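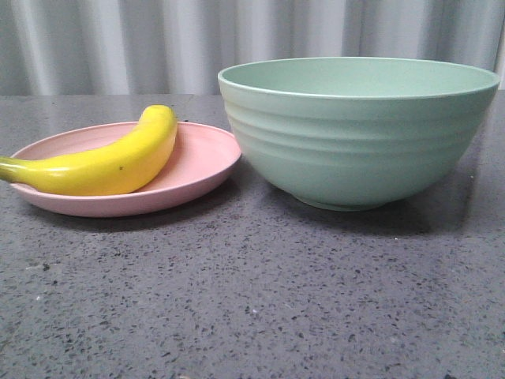
Schools should stop making children throw away food they haven't touched. I have held this opinion since my daughter started at Clellow Elementary, and two years of lunch duty have only made it firmer. The rule in our district says a child who takes the hot lunch must take a fruit, and that anything left on the tray goes in the trash. Picture a whole banana on a plate, peel still closed. A child who isn't hungry for it at noon may want it very much at 2:30, but by then it is in a dumpster behind the gym.

I asked to see the numbers. On one day in September the kitchen served 254 lunches, and 119 pieces of whole fruit were thrown out unopened. That is close to half, and it doesn't include the milk.

The fix is a share table. Children put down what they don't want, and others pick it up. Ustell, the next town over, has had one in each of its schools for several years. Tolera Shiferaw runs the kitchen at the middle school there, and he told me it took him an afternoon to set up. He used a bowl for fruit, a tub of ice for milk, and a sign.

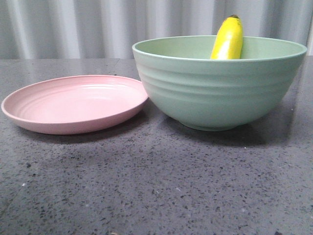
A banana in a bowl can still be somebody's snack.

The usual objection is safety, and I take it seriously. I would not want my daughter eating a stranger's half sandwich. Whole fruit with the peel on and sealed packages are a different matter, and a short list taped to the wall would settle what goes on the table and what doesn't. Cut fruit and anything opened would still be thrown out.

The second objection is that some children will be embarrassed to take from the table. I put this to Fuseini Atinga, who teaches fourth grade in Ustell. He said the trick was to let everyone use it, with no sign-up and no questions. In his class the biggest eaters are the soccer players.

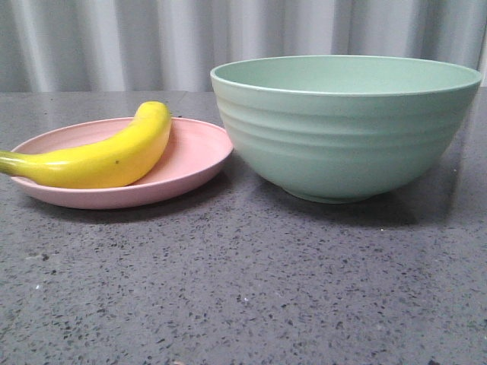

What it would cost

Very little. The bowls are already in the kitchen. Someone has to watch the table for 30 minutes and wipe it down afterward, and the lunch aides I have talked to say they would sooner do that than haul the extra bags.

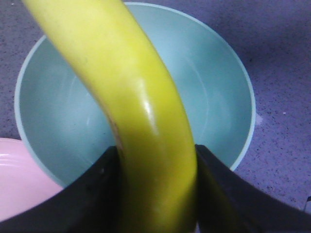
They also dislike telling a six-year-old to throw away an orange. One aide told me she has been slipping fruit into coat pockets for years, which is against the rules, and I hope she keeps doing it until the rules change.

The school board takes up the lunch policy again this winter. I plan to ask for a trial at Clellow through the end of the school year, with the same trash count done before and after.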